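Date: Feb 7, 2021
From: Emiliano Echevarría
Subject: Re: [kider-users] Blue pads walking round on their screws

Hestasia wrote:

> Mine started drifting in December. Nothing dramatic, but by the end of a session the left finger closes a hair before the right and thin things come out sideways. I've tightened the pivot screw twice. Is it the pad, the finger or me?

Possibly all three, but start with the screw. I did what you did and cranked it down until the finger barely moved, which cured the wobble by curing the gripper. Back it off until the finger swings freely, then a touch tighter. Do both sides in the same sitting or you'll be chasing one with the other all evening.

Then look at the pads. The blue rubber picks up fluff, and a furry pad slips in a way that feels just like a loose pivot. Wipe with a damp cloth, let it dry, no solvents. Kaneko swears by surgical spirit and is on his third set of pads, so draw your own conclusions. My log says 1,424 closes on this pair, 721 of them before I cleaned anything, and I'm not proud of the first half.

For checking the result I've given up on test blocks. Soft and crinkly things into a cardboard box show up a lazy finger much sooner.
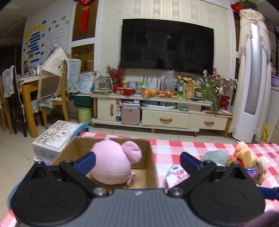
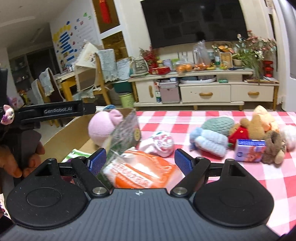 Fingers apart beside the pink plush in the first, closed on the orange-and-white bag in the second.

Crinkly packets are the harsher judge. If one pad lands early the packet turns as you lift, and you can feel it in the wrist. I do nine lifts, and if over two of them twist I go back to the screws.

The Kadeo sheet says to replace pads every 36 hours of use. I think whoever wrote it sells pads. Mine get changed when the texture goes shiny in the middle.

Which side did you tighten first, by the way? And did you mark the screw head before you turned it? I didn't, and I've regretted it ever since.

Emiliano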